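I've had the Flosileo teleop kit on my desk since it shipped, and I've now used it enough to complain properly. It's a handheld controller plus a practice simulator: you steer a simulated arm by hand, it records every move, and those recordings are what you train on later. I paid for the bundle with the Renix software, so keep that in mind.

First, the controller. It's light, the trigger for the gripper has a lovely long travel, and I got used to the wrist twist in an evening. The cable is way too short, though – I ended up buying an extension before I'd recorded anything worth keeping!

The simulator is where I spent most of my time. You get the gripper's own view while you drive, and it took me a while to stop tilting my head along with it. 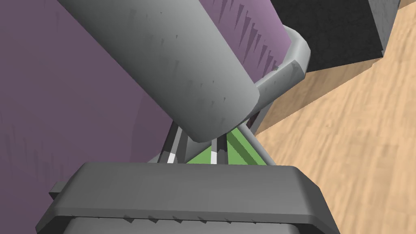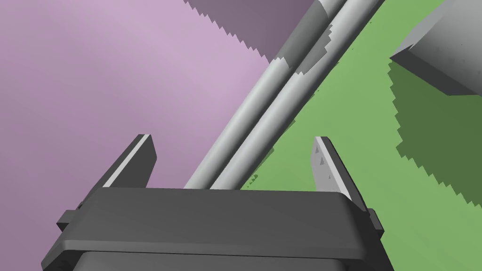 Simulated views with the gripper in them, all from the same setup.

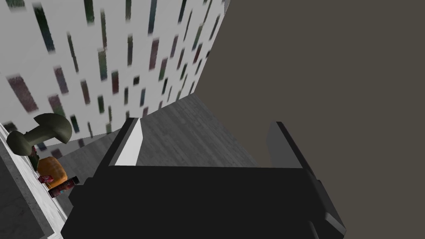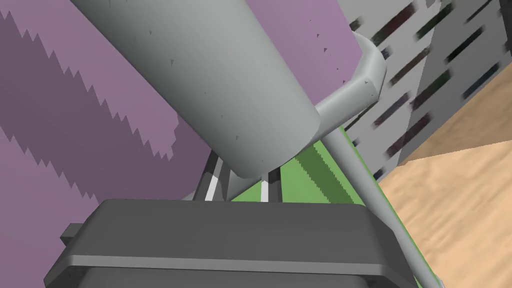

My friend Zerrin Eren came over and recorded 18 demos in one sitting, and hers were so much smoother than mine that I threw out my first batch and started again. She goes slowly and commits. I wiggle. If you're a wiggler too, turn the smoothing up to 3 (the default is way too twitchy) and leave it there.

Shadows have jagged edges and the graphics won't impress anybody, but I stopped caring pretty fast. What I did care about was the replay screen. You can't trim the start of a recording, so if you sit there scratching your nose before you move, that stays in. Come on, Flosileo. My old Ngui controller came with software that did this just fine.

I'm at 100 saved demos now and the export hasn't choked once. Would I buy it again? Yes, on sale, with a longer cable in the box – and I'd skip the carrying case, the zipper is awful.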